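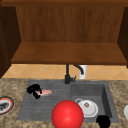

A visit to the teleoperation room at Tramen, Dretham

Posted October 2026

I went to Dretham to see how people teach a robot kitchen work without writing out the steps for it. Tramen has two floors of a former print works a short walk from the station, and visits are by appointment, in groups small enough to fit round one desk. There were four of us. Our guide was Kerubo Mushi, who runs the recording sessions and had one to finish while we were there.

We signed in, left our bags in a locker and went up to the first floor. The room is long and quiet, with six desks along the windows. Each desk has a pair of hand controllers, a screen and a foot pedal. The pedal starts and stops a recording. Most of the work that day was being done in a simulated kitchen, using a program the staff call Votico. It holds a set of kitchens that can be loaded with different crockery and food, and the person at the desk moves the robot's two hands by moving their own.

The job on the list was clearing up at the sink. The operator reads a short instruction, presses the pedal, does the task and presses the pedal again. One go at a task is called a demonstration. The target for this task is 1,205 kept demonstrations, and they had 302 when we arrived. Mushi said that a practised operator can record 32 in an hour if nothing goes wrong, and that something usually does.

The items are moved between recordings. A plate might start in the basin one time and out on the worktop the next, with a different bit of food on it. The kitchen itself is changed less often. I asked whether it would be quicker to leave everything where it was, and she said it would, but the robot would then learn one position and very little else.

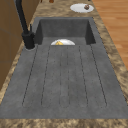 Plates are harder than I expected. A flat plate gives the fingers nothing to get under, so new operators tend to press down on it and push it along the sink. The better method is to bring one hand to the rim, tilt the plate slightly and close the other hand on the raised side. In a basin there is less room to do this, and the hand can meet the wall before it reaches the plate. Operators are told to come in from above and take their time over the last few centimetres.

Small pieces of food are a separate problem. They roll, or they get squeezed out of the grip. Mushi prefers operators to pick the food off first and deal with the plate afterwards, and this is written into the instructions so that everybody does it in the same order. When two people do a task in different orders, the trained robot can hesitate between the two.

Each of us then had a turn. There is a short delay between moving your hand and seeing the robot's hand follow, and it took me several minutes to stop overcorrecting. Judging depth on the screen was the worst part. I closed the fingers on nothing three times and knocked a plate on the fourth. My recordings were deleted, as all visitors' recordings are. One of our group, who repairs watches, was a good deal better at it than the rest of us.

After a break for tea we were shown the checking desk. Every demonstration is played back at double speed by someone other than the person who recorded it. It is marked keep, redo or query. Long pauses are trimmed. A dropped item does not mean a recording is thrown away, provided the operator picked it up again and carried on, and a few of these are wanted.

The last stop was downstairs, where a real arm is taught by hand. They call it Fu. You take hold of it above the wrist and lead it through the movement while it records the position of its joints. It is lighter than it looks. Mushi guided it to a cup and back, let go, and it repeated the path. This way of teaching suits simple movements with one arm. For jobs needing both hands they go back to the controllers upstairs.

Practical details: the visit takes two and a half hours, there is a lift, and the tea is free. Wear sleeves that will push up above the elbow. The 200 bus stops outside and goes back to the station. The next visits are not yet listed, but you can leave your name at the front desk.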